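Can a machine clean out my fridge drawers yet?
Asked by Lulta_home

My mother is seventy-something and hates bending down to the bottom compartment. I saw a home robot priced at 3000 dollars and got hopeful. Is any of this ready? 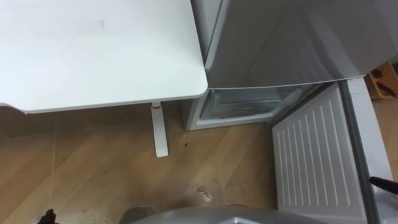

Mayuree Nakpan
Community helper, appliances

I'd wait a little, friend! Getting a lower door open is one thing — lifting out a clear plastic drawer, washing it and sliding it back on its runners is a good deal harder, and a desk standing right up against the fridge leaves less room to work. For now, I'd put her everyday food up top, and ask any seller to show you the whole chore from start to finish.

Medska70

no. buy her a grabber stick and keep the 3000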